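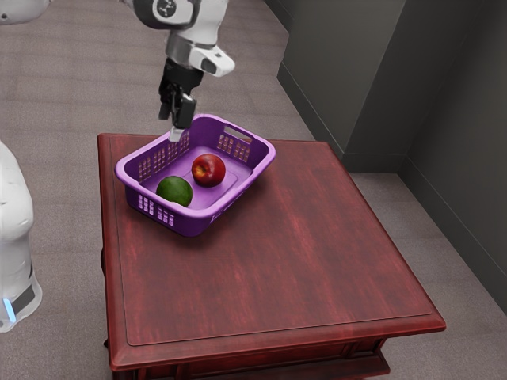 Fruit basket on a side table, with robotic arm. Computer render.

Review: Broltov Company Chronology, desk edition

2023-05-18
By Catalina Medina
3 min read

The Broltov chronology is a dated list of company events: formations, mergers, share issues, receiverships and changes of chairman. The desk edition runs to 796 pages in one volume and costs 400 euro, which includes access to the searchable online version for 5 years. I used both for three weeks while checking dates for a history of the Annan shipping business.

Entries are arranged by year, then by company name. Each has a date, a one-line summary and a source code. The codes are explained in an appendix at the back, and a reader will need a bookmark there. Newspaper sources are given by title and date but without a page number. Registry filings carry the filing number, and every one I looked up was correct.

Coverage is uneven. Banking and brewing are treated closely, down to branch closures. Road haulage gets little, and co-operatives are listed only where they later became companies. The editor, Iddrisu Quartey, says in his preface that private firms were included when they had published accounts. That rule leaves out Erkilgate, a large employer for most of its life, and lets in several shell companies with no trade at all.

The index is by company name only. Where a firm changed its name, the old name points to the new one, but the reverse reference is missing. Brandham traded under two earlier names and I found its first share issue by reading through the year. There is no index of people.

The online version searches the full text and solves most of this. Results can be sorted by date or sector and saved as a spreadsheet. Dates are saved as text, so they have to be converted before they will sort properly. Searches with an ampersand return no results.

The binding is sewn and opens flat. The type is small but clear.

Libraries with a business collection should buy it. A single researcher would do better with the online version, sold separately by the month.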